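Chapter 4
Sorting, Stacking and Nesting

Cherry Mae Sarmiento

What you will learn in this chapter
How to choose a sorting rule and stick with it
Why some bowls nest and others only pile up
How a small raised surface changes the way a table gets used
How to plan a shelf before you put anything on it

Open any kitchen cupboard and you'll find a bit of geometry waiting for you! Bowls are some of the best teaching objects there are. They are cheap, they come in every color, and they have an inside and an outside that are nearly the same shape. Slide one into another and two objects take up only a little more room than one. Do it again and you have a stack – and a stack is where this chapter really begins.

In Chapter 3 we looked at flat things: plates, trays, lids, cutting boards. Flat things are easy to pile and hard to get wrong. Bowls ask more of us. A wide, shallow bowl won't drop into a narrow, deep one. A bowl with a thick rim sits higher in the stack than you expect. And then there is color, which tempts us all to sort by looks first and size second (I still do this at home, and I've been teaching the subject for years).

4.1 One table, many rules

Think of a table with bowls on it. Before touching anything, you already have several rules to pick from. You could sort by color, putting every orange bowl with the other orange bowls. You could sort by pattern, keeping plain bowls away from decorated ones. You could sort by size, or by what the bowls are made of. Each rule gives a different result from the very same set, and that's the fun of it.

As you study Figures 4.1 to 4.4, pick one rule and try it on every table before you change to another.
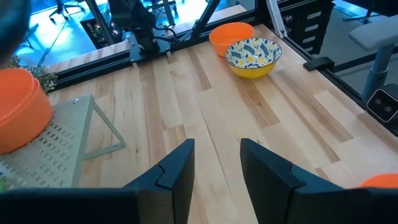
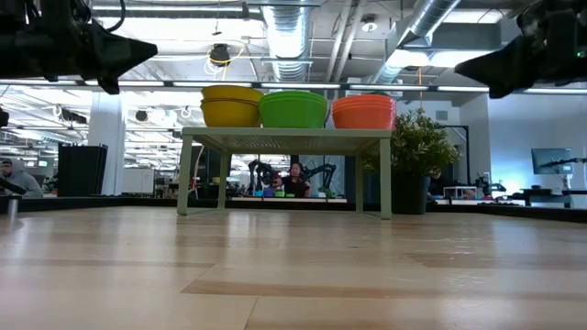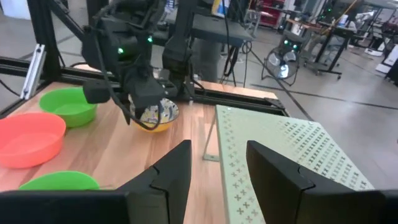
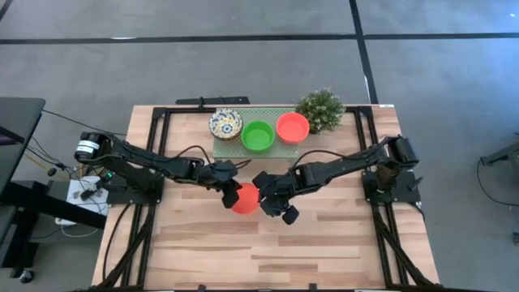 4.2 Nesting height

Every nested stack has a number hiding in it, and we call that number the nesting height. It is the amount a stack grows each time you add one more bowl of the same kind. Say a bowl is 63 millimeters tall and the nesting height is 2 millimeters. One bowl stands 63 millimeters high, two stand 65, three stand 67. Now picture piling those same bowls without nesting, each one upside down on the last. You'd run out of shelf in no time!

The rule in words: take the height of one bowl, then add the nesting height once for every extra bowl.

Try it with a bigger number. The Gristine catering kitchen, which we'll visit again in Chapter 7, keeps 100 matching bowls. If each is 63 millimeters tall with a nesting height of 2 millimeters, a single stack would reach 261 millimeters. That fits under most shelves, though you wouldn't want to lift it in one go. Splitting it into shorter stacks costs some shelf width and saves a lot of trouble.

Mixed bowls are harder. A patterned bowl with a thick wall may refuse to sit inside a plastic one of the same width, and a nesting height measured on one kind tells you very little about another. Measure each kind by itself, and write the name of the bowl next to the number.

Try this
Gather whatever bowls you have and group them by color. Sketch the groups. Now mix them up, group them by width, and sketch again. Which bowls changed neighbors? Keep both sketches in your notebook – you will need them for the shelf plan in Section 4.3.

Words to know
nest, rim, nesting height, sorting rule, footprint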